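What Is a Barcode For?
A page for young readers

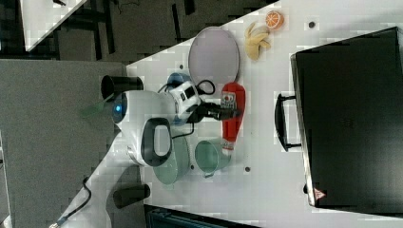
Almost every package in a grocery store has a barcode printed on it. A barcode is a row of dark bars and light spaces. The bars stand for a number. Each kind of product has its own number, and a different size of the same product gets a different one.

At the checkout, a scanner shines light on the barcode. Dark bars soak up most of the light. Light spaces bounce it back. The scanner measures the pattern and turns it into the number.

The price is not in the barcode. The store's computer keeps a list of numbers, names and prices. When the scanner sends a number, the computer looks it up and shows the price. To change a price, the store changes the list.

The computer also keeps track of stock, the goods a store has to sell. Suppose the Pultwood grocery store has 14 jars of jam and sells 2. The computer takes 2 away and records 12. When the count drops to 3, it puts jam on the order list. The Pultwood store can have up to 171 products on that list in one day.

Sometimes the count is wrong. A jar may break, or a box may be put in the wrong place. Workers check the shelves and correct the record.

Words to know
Scanner: a device that reads a barcode.
Stock: goods a store has to sell.

Workitico, 28 Nov 2020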